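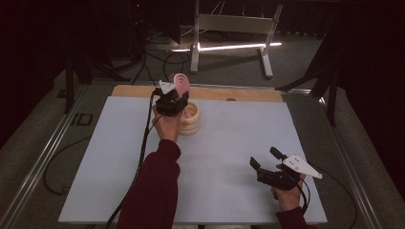

Bracket Racing Should Post Its Timing Data

LASVILLE, September 5, 2019 – wait until the staging lanes close on any Saturday program and listen to what the losing drivers talk about. Most of it is the tree, the beams and the scoreboard. A driver who goes red by two thousandths has a time slip that says so, and nothing else. I think tracks that run bracket programs should give racers more than the slip. They should post the full timing log for every pair, on the same night, in a form anyone can read.

The case rests on how the class works. A bracket driver picks a dial-in, the elapsed time the car is expected to run. The slower car gets a head start equal to the difference between the two dial-ins. From there the race is decided by reaction time and by how close each car runs to its number without going under it. The margins at the stripe are often smaller than the eye can judge, so the timing system is the only witness. A class that depends this much on one instrument ought to be strict about the instrument.

A time slip gives reaction time, the incremental times and speeds, the elapsed time and the margin. It leaves out the clock events behind those figures: when pre-stage and stage beams were made and broken, how long each car sat fully staged, when autostart began its count, and whether an operator overrode anything. Many timing computers hold some or all of that. At most tracks it stays in the tower.

Kamrul Gazi, who has run a dragster in the box class at Lasville for most of a decade, put the problem to me in terms of rollout. The front tire has to leave the stage beam before the clock starts, and the distance it travels first depends on tire diameter, on how deep the car is staged and on beam height. If a beam is knocked low between rounds, rollout changes for every car in that lane. A driver who picks up a few thousandths of reaction time will add delay, or blame his thumb, and may be correcting for something that happened to the equipment. With a lane-by-lane log of the round, the shift would be plain by the third or fourth pair.

The main objection comes from the tower side. Ewan McAlister, who directed races at Kostholm before he moved to tech inspection, argues that open logs would turn every close loss into a protest. He has a point. A race director with 20 pairs left and a curfew has no time for a hearing at the window. But the answer is a rule on what can be protested, and most rule books have one already. The result on the board stands unless the system has a documented fault. Posting the log after the final would not alter that. It would let racers find faults before the next event, when there is time to check them.

A second objection is that the data would give away a driver's habits. Someone could study how long I sit staged, or how often I carry a few hundredths and dump at the stripe. They could, and the better racers do it now from the fence with a notebook. Posted logs would give a new Jr. Dragster family the same material that the established teams collect by hand. I count that in favor.

Cost is a smaller matter than it is made out to be. Where the timing computer can write an event file, the work is one export and one upload. Gbeho, which runs an older system, would need someone to photograph the printed tape or a software upgrade, and I would not expect it to do either in the middle of a season. January is the sensible point, when rules for the coming year are being written and beams are on the bench anyway.

I would also ask for a beam check with a fixed gauge before first round and again before eliminations, with both readings posted beside the log. Sondell has done the first of those for 2 seasons. The second reading is the one I care about, as it comes after a full day of tires, water and push brooms around the sensors.

Racers spend heavily on delay boxes, weather stations and shocks to make a car repeat within a hundredth. The beams they race against should be held to the same standard, and the record of how they behaved should be open to the people who paid the entry fee.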